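Heute ein kleiner Thread über Namen. Genauer: wie wir in der Agentur einen neuen Namen für ein Unternehmen gesucht haben und was ich dabei über die deutsche Sprache gelernt habe. Deutsch ist meine dritte Sprache, also bitte Geduld mit mir. 1/13

Der Kunde hieß bisher mit drei Nachnamen und einem Bindestrich. Zwei von den drei Familien sind schon lange nicht mehr dabei. Am Telefon haben die Mitarbeiter nur noch den ersten Namen gesagt, auf den Rechnungen standen alle. 2/13

Der Auftrag: ein Wort, gut auszusprechen in Deutschland, Polen und den Niederlanden. Keine Abkürzung, kein englisches Wort. Und die Domain soll frei sein. Wer das schon gemacht hat, lacht jetzt wahrscheinlich. 3/13

Wir haben mit einer langen Liste angefangen und sie in zwei Runden gekürzt. Nach der zweiten Runde blieben 15 Namen. Davon hat die Markenanwältin elf gestrichen. So hatten wir noch 4. 4/13

Die vier waren: Borkell, Pamura, Katona, Silholm. Ich darf sie nennen, der Kunde hat es erlaubt. 5/13

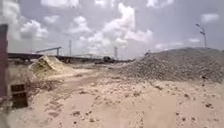
Silholm war mein Favorit. Es klingt nach Norden und nach Ruhe. Aber beim Vorlesen haben mehrere Kollegen »Sielholm« gesagt, mit langem i, und andere »Sill-holm«. Ich selber höre den Unterschied nicht immer, das muss ich zugeben. 6/13

Pamura fanden alle schön, und keiner wusste, was die Firma dann verkauft. Shampoo, war die häufigste Antwort. Ein schöner Name für eine andere Kundin vielleicht. 7/13

Katona ist auf Ungarisch das Wort für Soldat. Das hat uns die Praktikantin gesagt, nicht die teure Datenbank. Danach war das Gespräch ziemlich kurz. 8/13

Also Borkell. Am Anfang mochte ich es nicht. Es ist ein hartes Wort, mit diesem k in der Mitte. Aber man schreibt es meistens richtig, wenn man es einmal gehört hat — und das haben wir mit Leuten aus dem Betrieb getestet, nicht nur mit uns selbst. 9/13

Der Test war sehr einfach. Eine Person liest den Namen am Telefon vor, die andere schreibt ihn auf. Danach warten wir bis zum nächsten Tag und fragen noch einmal. Borkell war der einzige Name, der bei fast allen geblieben ist. 10/13

Eine Sache würde ich heute anders machen: früher mit dem Vertrieb reden. Wir haben den Namen zuerst der Geschäftsführung gezeigt, mit Logo und Farben. Der Vertrieb hat ihn dann per Rundmail erfahren und war, sagen wir, nicht begeistert. 11/13

Das Logo ist übrigens noch nicht fertig. Wir streiten über das doppelte l am Ende, ob die zwei Striche gleich hoch sein sollen. Meine Meinung: ja. Die Meinung des Designers ist eine andere, und er hat die Datei. 12/13

Die Umstellung kommt im Dezember, zuerst Briefpapier und Webseite, danach die Schilder. Fragen zum Ablauf beantworte ich gern in den Kommentaren, zu den Kosten leider nicht. 13/13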